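Week 4 - Who polices the police? Oversight boards

I'm starting with Bolelell because it's the messiest case (and my favorite!). The city board there gets complaints about officers, but it can't call witnesses. It writes letters. The police chief files them.

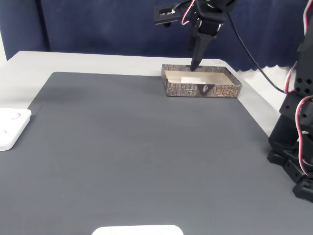 Two models to know

Review boards look over what the department already did. Investigative boards do their own digging, and they need staff and money. Bradia switched from one to the other and got 41 complaints by August - way up from before, and people still argue over what that means.

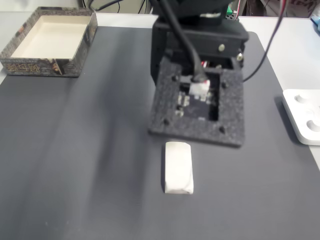
KEY TERMS

Subpoena power: you can make someone show up or hand over records. Sustained complaint: the board agrees it happened.

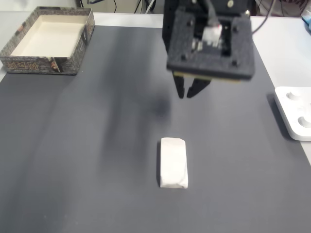

Gray mat on a white table

Ibarra is the odd one out, so read that case twice. Its board can suspend an officer for up to 42 days, and the union went straight to court over it.
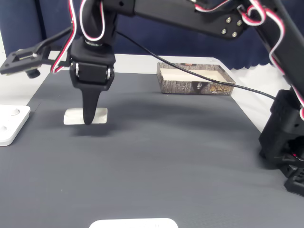

The judge sided with the board, mostly, but left the appeals question open. Bring a page on how you'd settle it, and skim the Besik reading too.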